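Oficina Nunwood – Orientações aos utilizadores
Organização do painel perfurado e da bancada
Publicado em 1 de setembro de 2020

As presentes orientações aplicam-se a todos os postos de trabalho equipados com painel perfurado e bancada de madeira. Descrevem o modo de distribuir as ferramentas manuais no painel, de escolher os ganchos adequados e de entregar o posto no fim de cada utilização. Substituem a folha afixada à entrada da oficina, que deixou de estar em vigor.

Antes de começar

Retire do painel todas as ferramentas e coloque-as sobre a bancada. Limpe a superfície perfurada com um pano seco, de cima para baixo, insistindo na junta entre as placas. Verifique se alguma placa oscila quando pressionada com a mão; se tal acontecer, não volte a pendurar ferramentas e comunique o facto à receção.

Os ganchos em uso são da série Brudov 2000. Os ganchos antigos, da Ponetti, têm a haste mais fina e saem dos furos com facilidade, pelo que devem ser devolvidos ao armazém. Os suportes cilíndricos e os tabuleiros requisitam-se com o impresso 2977, assinado pelo responsável do turno.

Distribuição das ferramentas

1. Separe as ferramentas por forma de suspensão: as que têm argolas no cabo, as que se abrem em dois braços, as que ficam de pé e os rolos.
2. Pendure os alicates na parte superior do painel, com as pontas para baixo e um gancho para cada um.
3. Reserve a faixa intermédia para o que se utiliza com maior frequência. As tesouras ficam suspensas pelas argolas, com as lâminas para baixo.
4. Coloque as chaves de fendas no suporte cilíndrico, com o cabo para cima.
5. Enfie cada rolo de fita no seu próprio gancho. Dois rolos no mesmo gancho obrigam a retirar o primeiro para chegar ao segundo.
6. Fixe os tabuleiros num dos lados do painel, de modo a deixar o centro livre.

Painel e bancada:

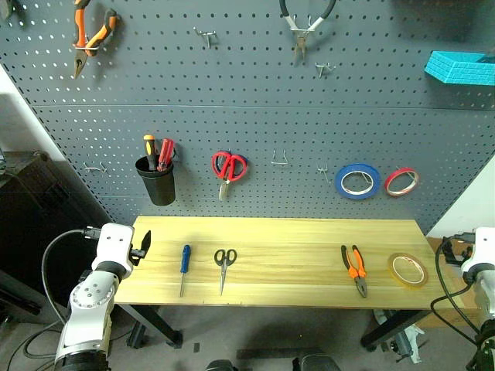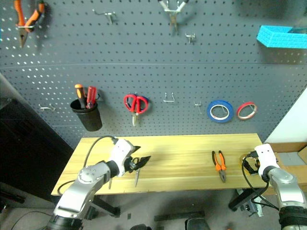 Os ganchos livres fazem parte da organização do posto e não devem ser retirados. Cada ferramenta que passa para a bancada tem de encontrar lugar no regresso, e um painel inteiramente ocupado leva a que se amontoem peças no mesmo ponto. Convém deixar ganchos vazios junto das ferramentas de uso corrente, como os que se encontram à direita da tesoura de cabo vermelho, antes das fitas azul e vermelha. Quem necessitar de acrescentar uma ferramenta que não conste da lista do posto deve pedir autorização e utilizar um destes ganchos, sem deslocar os restantes.

Mudança de um gancho

Para mudar um gancho de lugar, retire primeiro a ferramenta. Levante a haste até sentir que se solta, puxe-a na sua direção e introduza-a nos novos furos com a mesma inclinação. Não force a entrada com martelo. Depois de colocado, exerça uma ligeira pressão para baixo e confirme que a base assenta no painel. Nos suportes cilíndricos, repita a verificação com as ferramentas no interior.

Nenhum gancho deve receber peças com mais de 3000 gramas. As ferramentas mais pesadas guardam-se no armário Song, na prateleira inferior.

Utilização da bancada

Leve para a bancada apenas as ferramentas necessárias à tarefa em curso. Disponha-as com os cabos voltados para si e mantenha-as afastadas do bordo da frente. O tampo de madeira não serve de base de corte: utilize sempre a placa própria, disponível no armário. As colas e os vernizes só podem ser aplicados sobre cartão.

Se cair algum líquido no tampo, seque-o de imediato, passando o pano no sentido do veio. As manchas persistentes devem ser comunicadas à receção; não lixe a superfície por iniciativa própria.

Entrega do posto

Ao terminar, limpe cada ferramenta e devolva-a ao gancho de onde saiu. Confirme se as tesouras e os alicates ficaram fechados. Prenda a ponta das fitas, dobrando-a sobre si mesma. Varra o tampo com a escova e deite os resíduos no recipiente do corredor.

As ferramentas danificadas não regressam ao painel. Devem ser entregues na receção, com etiqueta em que se indiquem o número do posto e o defeito observado. Enquanto a ferramenta estiver em reparação, o gancho correspondente permanece vazio.

A próxima revisão dos painéis realiza-se em novembro. Os pedidos de alteração à lista de ferramentas de cada posto devem dar entrada na receção até ao final do mês anterior.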